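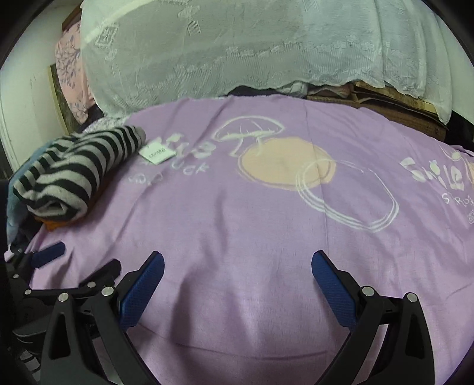
Blue pads on, both fingers open over the sheet

pinwright
Swapped the pads on my gripper and now the left one closes a hair late. Pins are all seated. 3,876 cycles on the old pads, so they were due. Any ideas?

Valbona_M
Check the left linkage before you blame the pads. Mine did that when the outer pin got gummed up. Pull it, wipe it, one drop of oil.

kernixfan
No oil!! It creeps onto the ribbing and then cloth slides right out. Dry lube only.

Valbona_M
One drop, on the pin. I've done it for 2 years and never had cloth slip.

pinwright
OK, pulled the outer pin and there was lint packed in behind it. Cleaned it, went with dry lube (sorry Valbona). Will run 85 closes tonight and post back.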